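Clakero tells landlords to stop buying new remote controls until they have looked in the bedside drawer

23 September 2022

Clakero, the household repair and lettings supplies firm, has today published a short guide to the handsets that pile up in furnished bedrooms: the ones for the air conditioner, the fan, the television, the lamp, and the ones that no longer belong to anything at all. The guide is free. It also advises readers against buying several things that Clakero sells, which the firm admits its own sales staff were slow to warm to.

The guide is called Whose Remote Is This? and it runs to four pages. It was written by Obadia Mushi, who runs the firm's returns desk, after a month spent looking at what customers sent back in August and why.

"We had a run of replacement remotes coming back as faulty," said Mushi. "They weren't faulty. Most of them had been bought for a machine the customer no longer owned, or they'd been bought to replace one that was down the side of the bed. I don't think a universal remote is a bad product. I think it is very often bought in a temper."

Over the month the returns desk logged 400 handsets. Mushi and a colleague went through them by hand and rang the customers who were willing to talk. The commonest story was a tenant moving into a furnished room, finding two or three pale plastic handsets in a drawer, failing to match any of them to the unit on the wall, and ordering another. The new one then went into the same drawer.

Clakero is not claiming that this is a national scandal. The firm would like it noted that 400 handsets from one returns desk is a small pile, that people who send things back are not typical of people in general, and that it has no idea how many customers kept a remote they didn't need. No survey was commissioned for this release and there is no percentage in it.

What the guide says

The advice is plain and some of it will strike readers as obvious. Mushi says he left the obvious parts in on purpose, having spent a month on the telephone.

Start with the back of the handset. People look at the buttons first, and on a great many remotes the buttons are much the same. A sticker on the back will often carry a model code, usually letters and numbers with a dash in the middle, and that is the thing to write down. Long strings of digits with no letters may be a batch number, a part number or a telephone number for a service line, and typing them into a search box can send you to some odd places.

Don't worry if the label is in a language you can't read. The code itself is generally printed in ordinary letters and figures. Copy it exactly, dash included.

Don't peel the label off, and don't clean it with anything stronger than a barely damp cloth. Several of the handsets sent in had been scrubbed until the print was gone. A clean remote that can't be identified is worth less than a grubby one that can.

Check the batteries before anything else is decided. Take them out, look for white or green crust on the contacts, and try a fresh pair from a new packet. Batteries taken out of another remote in the same drawer don't count as fresh.

If it still does nothing, point the front end at a phone camera and press a button. On many infrared handsets a faint light will show on the phone's screen. Some phones filter this out, so seeing no light proves very little. The guide says so twice, because an earlier draft said it once and a reader threw away a working remote.

Keep the handset with the machine. A hook on the wall, a pocket at the side of the bed, a tray on the shelf - it hardly matters, provided it is always the same place. Mussa, the firm's adhesive wall holder, is mentioned here in a single line, along with the remark that a mug does the same job.

On bedrooms in particular

One page of the guide is given over to bedrooms, which produced more of the muddle than any other room. Qiuyue Cai, who lets out furnished rooms and read the draft for Clakero, thinks the bed itself is to blame.

"People work from the bed, eat on the bed, sort their post on the bed," said Cai. "Everything gets put down on the cover, and if it's a busy pattern you won't see a thing on it. Then somebody shakes the cover out and the remote is behind the headboard until the tenancy ends."

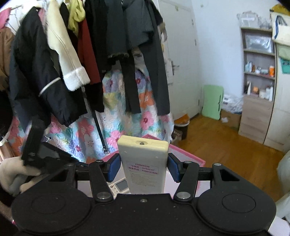 Cai's own practice is to write the room on a bit of tape and stick it to the battery cover, well away from the maker's label. She does it on the day a tenant moves out, before the room is cleaned, and she tests each handset against its machine while she is standing there. It takes a few minutes a room. She was doubtful that it needed a guide.

"I told them it was half a page of advice," she said. "They've made it four. But I'd sooner people read four pages than bought another remote."

What Clakero is not recommending

The guide is cool on universal remotes for air conditioners. They can be useful when the original is truly lost and the maker no longer supplies one. They can also switch a unit on and off while failing to offer the timer, the fan speeds or the drying setting, and a tenant who has never seen the original won't know what is missing. Clakero's own model, the Stadik, has this drawback with a number of older units. The product page has been changed to say so.

It is cooler still on apps that promise to turn a phone into a remote. Many phones have no infrared sender, and the app can't add one. Mushi tried a handful for the guide and has declined to name any of them, on the grounds that none was worth the publicity.

The firm has also dropped plans for a labelled storage box with a slot for each handset, which had been due out this autumn under the name Elness. Trial users filled the slots with pens, nail scissors and charging leads, and the remotes went back on the bed. Clakero had 1,910 of the boxes made before the trial ended. They will be sold off without the labels as plain desk tidies, and the firm makes no promises about what they will tidy.

What happens next

From today, anyone ordering a replacement handset from Clakero will be asked for the code on the back of the old one, or the model code on the machine. Orders without either will still be accepted, but a member of staff will get in touch before anything is posted. The firm expects this to cost it some sales and is not certain it will keep the arrangement going past the spring.

Customers who have unwanted handsets may send them in at their own expense. Working ones with a readable code will be listed at a low price for people who need that exact model. The rest will go for electrical recycling. Batteries must be taken out first and should not be posted; most larger supermarkets have a collection bin for them.

Clakero can't identify handsets over the telephone from a description of the colour. "They're white," said Mushi. "Or they were white. Please read me the code."

Whose Remote Is This? can be downloaded from the Clakero website or asked for in print from the returns desk. The printed version is in black and white and comes folded, with a blank table on the last page for writing down the room, the machine and the code on its remote.

Notes to editors

Clakero sells spare parts, fittings and small household goods to landlords and tenants.

The figure of 400 refers to handsets logged at the returns desk during August. It includes remotes sent back unopened.

Qiuyue Cai was not paid for her comments. She is a Clakero customer and has returned 2 handsets herself.

Obadia Mushi is available for interview through the press office. He would prefer not to be photographed holding a remote control.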